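May, 7:40 a.m.

Glaze notebook, Rirnwood shed. Opened the kiln on batch 241 and found that Danda blue is once again Danda gray. The recipe card swears by 150 grams of the Vellgate frit. The recipe card was also written by me, so I know what its word is worth.

Test tile 333 from the top shelf is nearly right, with a decent break over the rim. Its twin from the bottom shelf looks like a wet sidewalk.

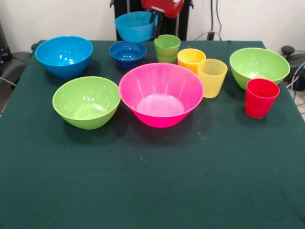
Next round I want three blues on one clay body, all fired on the middle shelf. For targets, the plastic bowls on the green cloth will do: the big bright blue one, and the smaller dark cobalt one with the ridged inside. Ridges would suit us too – glaze pools in them and hides a lot of sins.

Kneath stain is down to a spoonful. Reorder, and check the lid this time. Kiln meter reads 3848. Shelves still need scraping.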